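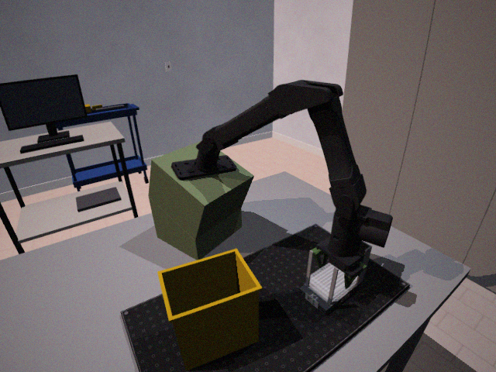

Sanimov 체험판 써 본 지 2주쯤 됐어요

2018/03/09

지난번 글에 로봇팔 시뮬레이터 뭐 쓰냐는 댓글이 꽤 달려서 오늘은 제대로 써 보려고요. 제가 요즘 붙잡고 있는 건 Traten에서 나온 Sanimov라는 프로그램이에요. 로봇팔 모델이랑 작업대, 방 배경까지 한 묶음으로 들어 있는 구독형 서비스고요, 저는 체험판으로 시작했다가 지금은 개인용 요금제로 넘어갔습니다. 체험 기간은 90일인데 저는 성격이 급해서 그걸 다 못 기다렸어요 ㅎㅎ

설치는 생각보다 싱거웠어요. 내려받고, 계정 만들고, 예제 장면 하나 고르면 끝! 다만 예제 묶음이 커서 받는 데만 18분이 걸렸고, 그동안 저는 라면을 끓여 먹었습니다. 노트북 팬 소리는... 음, 이 얘기는 뒤에서 할게요.

제가 제일 많이 만진 건 '작업대' 예제예요. 회색 테이블 위에 초록색 받침 블록이 있고 거기에 검은 팔이 올라가 있는 구성인데, 구멍이 촘촘한 검은 판 위에 노란 통이랑 작은 랙이 놓여 있거든요. 처음엔 이 랙이 만만해 보였어요. 그냥 그리퍼를 위에서 똑바로 내리면 되겠지 했는데, 손가락이 기둥 사이로 들어가야 해서 손목 각도가 조금만 틀어져도 바로 충돌 경고가 뜹니다. 첫날 저녁은 통째로 이 경고창이랑 보냈네요.

그래도 좋았던 건 경고가 친절하다는 거예요! 어느 관절에서 문제가 났는지 이름을 딱 찍어 주고, 직전 자세로 되돌리는 단추도 바로 옆에 있어요. 전에 쓰던 Drasska는 충돌이 나면 화면이 그냥 멈춰 버려서(진짜로 아무 말도 없이요) 매번 처음부터 다시 돌렸는데, 그 생각 하면 눈물이 납니다. 아, Drasska도 경로를 그리는 화면만큼은 더 편했어요. 마우스로 쭉 끌면 되니까요. Sanimov는 경유점을 숫자로 넣는 게 기본이라 손이 좀 더 갑니다.

그림자 표현도 마음에 들어요. 팔이 움직이면 받침이랑 테이블 위로 떨어지는 그림자가 같이 바뀌는데, 이게 그냥 예쁘기만 한 게 아니고 높이 가늠할 때 은근히 도움이 돼요. 뒤쪽 방에 책상이랑 모니터, 파란 카트까지 넣어 둔 건 처음엔 좀 과하다 싶었거든요? 그런데 며칠 보다 보니 정이 들었어요. 배경은 설정에서 꺼도 되고, 끄면 확실히 가벼워집니다.

아쉬운 점도 써야죠. 일단 무거워요. 제 노트북에서는 그림자를 최고로 올리면 팬이 이륙할 기세로 돌고, 긴 동작을 기록하면 재생이 뚝뚝 끊깁니다. 그림자를 중간으로 낮추니까 쓸 만해졌어요. 그리고 한글 도움말이 아직 반쪽짜리예요. 기본 메뉴는 번역이 되어 있는데 그리퍼 설정으로 들어가면 갑자기 영어가 쏟아집니다. '힘 제한' 항목은 설명이 한 줄뿐이라 값을 바꿔 가며 몸으로 익혔어요. 고객센터에 문의를 넣었더니 답장은 다음 날 왔는데, 첨부해 준 문서도 영어였다는 슬픈 이야기.

부품 라이브러리에는 물건이 거의 400개쯤 들어 있다고 해요. 저는 통이랑 랙, 트레이 종류만 써 봤는데 크기 조절이 자유로워서 좋았고요, Au라는 추가 팩을 사면 물건 종류가 더 늘어난다는데 이건 아직 결제 전입니다. 장바구니에 넣었다 뺐다만 하고 있어요. 혹시 써 보신 분 계시면 댓글로 좀 알려 주세요, 진짜로요.

그래서 추천하냐고요? 로봇팔을 처음 만져 보는 분이면 저는 Sanimov 쪽이에요. 실수해도 되돌리기가 쉬워서 덜 무섭거든요. 이미 Drasska에 작업 파일이 잔뜩 쌓여 있는 분은 조금 기다려 보세요. 파일 가져오기 기능이 있긴 한데 제 파일은 관절 순서가 뒤섞여서 들어왔고, 결국 2개만 옮기다가 포기했어요.

다음 글에서는 제가 쓰는 그리퍼 설정값을 표로 정리해서 올릴게요. 지금은 메모장 여기저기에 흩어져 있어서 저도 못 알아봐요 ㅠㅠ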